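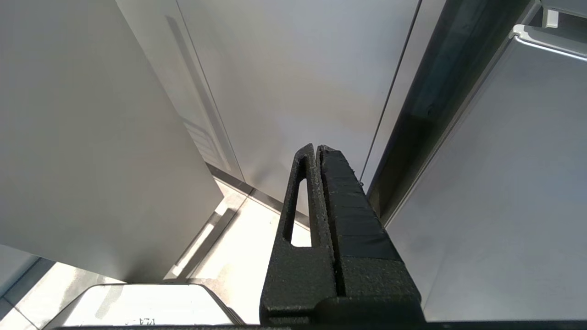

Folded Rooms: A Student Report on Accordion Books
Submitted by Ha-neul Ryu, Introductory Book Arts
Fri 1 May

1. Purpose
The project examined how one strip of paper can hold a sequence of printed images and still close to the size of a playing card. The work was completed during the spring term at the Brivholm Center for Printmaking.

2. Method
Four accordion books were planned, each based on a street in the Vulley district. Drawings were transferred to linoleum, cut by hand, and printed in dark blue ink on cotton paper. The folds were scored with a bone folder before printing. Covers were cut from gray board and wrapped in book cloth — the same cloth for the whole set, as the assignment required.

3. Results
Two books were finished to the standard set in the proposal. In the third, the paper grain ran across the folds, and the surface cracked at each crease. The fourth remains unbound. Registration improved once a paper jig was taped to the press bed. Wheat paste gave a flatter cover than white glue, but it needed a full night under weight.

4. Further Work
The unbound book will be reprinted in September with the grain running parallel to the folds. A slipcase for the set has been drawn but not cut. The student also wishes to test a lighter paper — the present sheets make a thick spine when closed.

Proofs and test folds are stored in flat file 4, lower drawer.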